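Gomell Bimanual Handling Project
Progress report to the Dunne Fund, second reporting period
Submitted 2026-04-29

1. Status

Collection is on schedule. At the close of the period the set held 2,335 accepted episodes of two-arm handling, against a target for this milestone of 2,200. A further 338 episodes were recorded and rejected at review. Spending is within the approved budget, except for servo replacements, which are covered in section 4.

2. Collection

All episodes were recorded by teleoperation at the Skaltirport workshop. Operators work in 38-minute blocks with a break between each. Every episode is stored with joint positions for both arms, gripper commands and the fixed camera stream, all on a common clock. Wrist torque is not recorded, as the current servos do not report it reliably.

The work in this period centred on small, thin parts handled close to the midline, where both grippers have to share a narrow space. The first training runs in February showed that the policy did well on block-shaped parts and poorly on flat ones, mostly through late closing of the gripper. We therefore moved 200 episodes of the planned allocation from stacking to flat parts. 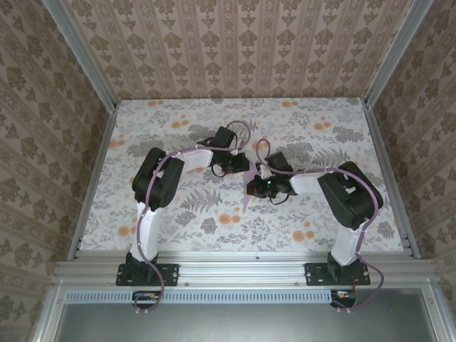
Operators were asked to vary the approach angle and to keep slow or corrected grasps in the record, provided the part was not dropped outside the reach of the arms. Corrected grasps are labelled separately so that they can be weighted or left out during training.

Surface and wall coverings in the enclosure are changed on a set rotation. Earlier models were sensitive to background, and plain grey panels gave us figures that did not carry over to any other bench. Patterned coverings are now the default.

3. Review and rejection

Each episode is checked once by software and once by a reviewer. The main causes of rejection were:

Clock drift between camera and joint data
Gripper contact that stalled one arm
Wrong task label entered at the start
Part already moving when recording began

Clock drift was traced to a logging service that restarted under load. It has been fixed in the Songate recording software and no new cases have been logged.

4. Issues

Two elbow servos failed and were replaced from spares. Spares are now down to one unit and the supplier is quoting seven weeks. We request approval to move funds from the travel line to cover four more.

Cable wear at the wrist remains a concern. Cable loops are inspected at the start of each shift and the clips replaced as needed.

5. Next period

Collection of handover episodes between the left and right arms will begin once the labelling guide is approved. The flat-part model will be retrained on the full set and tested on parts held back from collection. Results will be reported by part type, with the number of trials given for each.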